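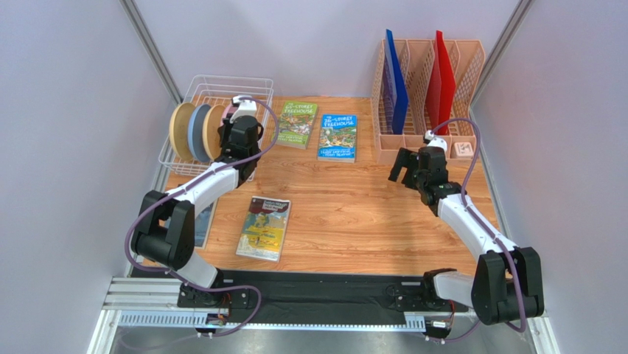
Une étudiante m'a demandé mardi, à la fin du cours, pourquoi on parlait de « tornade » à Berge alors que le premier bulletin disait « rafales ». Très bonne question, et je repars de là ! Au moment du bulletin, on n'a que le radar. Le classement vient après, quand quelqu'un va sur place regarder les arbres et les toitures.

Séance 2 : lire les dégâts

Je vous redonne ce que j'ai écrit au tableau (trop vite, pardon). Des arbres couchés tous dans le même sens, ou en éventail, je pense d'abord à une rafale descendante. Des arbres qui convergent vers une ligne étroite, je pense tornade. À Berge, la trace fait 300 mètres de large et 17 kilomètres de long, elle passe au nord de Potden et s'arrête avant Culo.

Attention aux toitures : un hangar mal ancré s'envole avec bien moins de vent qu'une maison en pierre, donc on note toujours le type de construction avant de proposer une intensité. J'y tiens beaucoup, vous le verrez à l'examen…

Pour la prochaine fois : reprenez la carte de Fenik, tracez l'axe au crayon, et apportez-moi vos désaccords. La légende est fausse pour les peupliers, je la corrige d'ici là.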